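Référence 2151 - Plateau de table Prelis, blanc mat, pour piètement réglable

Le plateau Prelis est destiné aux postes de travail debout-assis, aux tables de préparation et aux plans de tri. Il se monte sur les piètements Urkeson à deux ou trois colonnes, ainsi que sur tout châssis dont les traverses acceptent des vis à bois de diamètre 5 mm. Il est livré sans piètement et sans visserie.

## Construction

L'âme est un panneau de particules de densité moyenne, revêtu sur les deux faces d'un stratifié haute pression. Le contre-parement est de même épaisseur que la face visible, ce qui limite le cintrage en cas de variation d'humidité. Les chants sont en ABS de 2 mm, collés à la colle polyuréthane, arêtes arrondies au rayon de 2 mm.

La face inférieure n'est pas pré-percée. Un tracé imprimé indique l'axe longitudinal et les deux positions usuelles des traverses. Pour un autre entraxe, reporter les cotes du châssis à partir de l'axe et percer à 16 mm de profondeur au maximum.

## Caractéristiques

| Désignation | Valeur |
|---|---|
| Longueur | 192 cm |
| Largeur | 80 cm |
| Épaisseur totale | 25 mm |
| Finition | blanc mat, grain fin |
| Chants | ABS blanc, 2 mm |
| Charge répartie admissible | 90 kg |
| Garantie | 10 ans |

La charge admissible s'entend plateau vissé sur deux traverses au moins, porte-à-faux latéral inférieur à 30 cm. Au-delà, prévoir une traverse supplémentaire (accessoire Wumbei, vendu séparément).

## Surface

Le stratifié mat réduit les reflets sous éclairage direct. Il supporte l'écriture au crayon, le frottement des outils légers et le contact bref d'un récipient chaud jusqu'à 140 °C. Il n'est pas conçu pour la coupe : une lame laisse une trace définitive, même à faible pression.
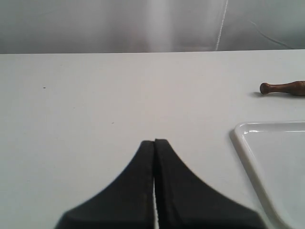 Les teintes gris clair et anthracite reçoivent le même revêtement, avec un délai de fabrication plus long. Un léger écart de nuance est possible entre deux lots. Pour un alignement de plusieurs plateaux, commander l'ensemble en une fois et préciser « même lot » dans le champ de commentaire.

## Montage

1. Poser le plateau face visible vers le bas, sur une couverture ou un carton propre.
2. Centrer le châssis sur le tracé et vérifier l'équerrage par les diagonales.
3. Pré-percer à 3 mm, butée de profondeur réglée.
4. Visser sans serrer, contrôler à nouveau, puis serrer à la main.
5. Retourner l'ensemble à deux personnes.

Ne pas utiliser de visseuse à choc. Le couple de serrage est limité par la tenue de la vis dans le panneau, et un filet arraché ne se répare qu'avec un insert.

## Découpes et passe-câbles

Les passe-câbles Clollero de 60 mm et de 80 mm sont compatibles. Percer à la scie cloche depuis la face visible, ruban de masquage appliqué au préalable. Laisser 70 mm entre le bord du perçage et le chant. Toute découpe doit être étanchée au vernis ou au silicone neutre - la garantie ne couvre pas le gonflement d'un chant laissé brut.

## Entretien

Chiffon microfibre humide, savon neutre, séchage immédiat. L'alcool isopropylique est admis pour les marques de feutre. Éviter les crèmes abrasives, les éponges métalliques et les cires, qui lustrent le mat par plaques.

## Livraison et documents

Le plateau est expédié à plat, coins protégés, sur palette à partir de deux unités. Contrôler les chants avant de signer le bon de transport et y noter toute réserve de façon précise.

La fiche de perçage est fournie au format A3, à l'échelle 1:5. Pour les gabarits hors catalogue, s'adresser à Iresha Hettiarachchi, service technique. Les demandes de pièces et d'inserts sont traitées par Kevin Cabrera.

Fiche révisée le 3 novembre 2024. Modification : ajout de l'entraxe pour châssis à trois colonnes.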